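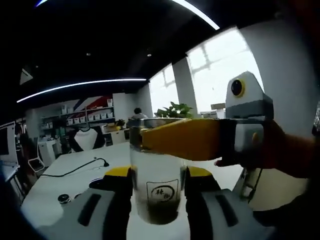
Ticket: Duplicate order confirmations after the import
Product: Clesier Shop Mail, hosted plan
Opened: November 23, 2020
Priority: Normal, changed to High by support
Status: Waiting for customer

Customer wrote:

Good morning. We are a small tea shop, Flardale, and we use your service to send the order confirmations and the monthly newsletter. Since last night some of our customers receive the same confirmation two times, and a few receive it three times. The order itself is only one in our shop system, and the payment is also only one. I checked this before writing to you.

What I did already:
Cleared the send queue and started it again. No change.
Turned off the newsletter schedule. No change.
Sent a test order to my own address. I received it one time only, so I can not repeat the problem by myself.

The contact list has 1,301 addresses. According to the sending log, 218 messages went out in the night, but we had 123 orders. I attach the log as CSV. Please tell me if you need another format.

Support replied:

Thank you for the log, it is very helpful. We see that the duplicate messages have different message IDs, so they were created two times on our side and not repeated by the mail server of the receiver. Did you import or merge any contacts recently? Please also tell us if the shop connector was reinstalled.

Customer wrote:

Yes, I imported a list yesterday in the evening. It was the old list from the Magalhães system, which we stopped using in September. I selected "Update existing contacts" — I am quite sure, but I did not make a screenshot. The connector was not reinstalled.

Support replied:

We found the cause. The old export writes the addresses with a space at the end. Our import did not remove the space, so each of these contacts was saved as a new one, connected to the same customer number. The confirmation is sent to every contact with this number. Your test address was not in the old list, and for this reason your test was correct.

Please do the following:
1. Go to Contacts, then Imports, and open the last import.
2. Choose "Undo import". Do not delete the contacts by hand, or the unsubscribe history will be lost.
3. Wait until the status says Finished.
4. Send us the new number of contacts.

Customer wrote:

The undo stopped with the message "14 records locked". The others are removed. I think the locked ones are customers who ordered this morning, but I did not touch them. Can you unlock them from your side? The parcels go out with Fekbridge today and I do not want that people get the tracking mail double also.

Support replied:

We paused the tracking mails for your account and unlocked the records. Please run the undo again and write to us when it is finished — then we will turn the mails on.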